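Skavudau Hand Gripper - folding and laundry handling

If you run a linen room, a small hotel or a care home laundry, you know the pile. The Skavudau is a two-finger hand gripper we build for people who are teaching their folding line how cloth behaves, and we love it more than is reasonable for something made of black plastic and pivot screws.

Your own staff pick it up and fold the way they always fold. The motion goes to the Jastley folding arm, which learns it. No coding, no cage around the work table, no engineer standing over anyone's shoulder. The people who know the most about towels do the teaching, and that is the part we get excited about!

What changes on the floor

Our longest running customer is the Imley laundry, where the arm now takes the plain flat work: hand towels, pillowcases, T-shirts. The crew moved over to stain checks, mending and the awkward items (fitted sheets are still a human job, and will be for a good while). Nobody lost a shift. The morning start went from 5:00 to 6:30, and that was the thing people brought up first when we visited in October.

Tanveer Ghauri runs the folding side there. "My wrists used to be done by lunch," he told us. "Now I do a stint with the gripper, check what the arm makes of it, and fix what it gets wrong. It's a different kind of tired. I like it better."

It isn't all smooth. The first couple of weeks are slow, and some folders find it odd to work through two fingers when they have ten. Thick terry takes practice. Most people settle in after 20 or so practice folds, and a few get fussy about technique in a way that is a joy to watch - they start arguing about corners.

Where to use it

Any flat surface with a bit of reach on each side will do. A folding table is the usual choice, but a made-up mattress works nicely for larger pieces, and plenty of teaching gets done in ordinary rooms with other people getting on with their own work nearby.
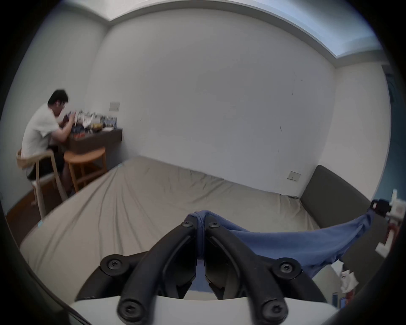 Blue cloth gathered between the fingertips, over a bed with a fitted sheet.

Take hold of a small fold of fabric and let the rest hang. If the cloth bunches up in the grip, open, shift along the hem and close again. The ribbed fingers are forgiving.

In the box

Hand gripper with white base housing
Spare finger set
Charging lead
Segura carry case
Printed starter guide with 100 folds to try, easy ones first

Good to know

Gripper weight: 888 g
Works with: Jastley folding arm, all versions
Storage: up to 300 folds before you need to transfer
Cleaning: damp cloth, no solvents

Spare fingers and pivot screws are sold separately. To borrow a gripper for a trial, send us a note with the kinds of linen you handle and the size of your table.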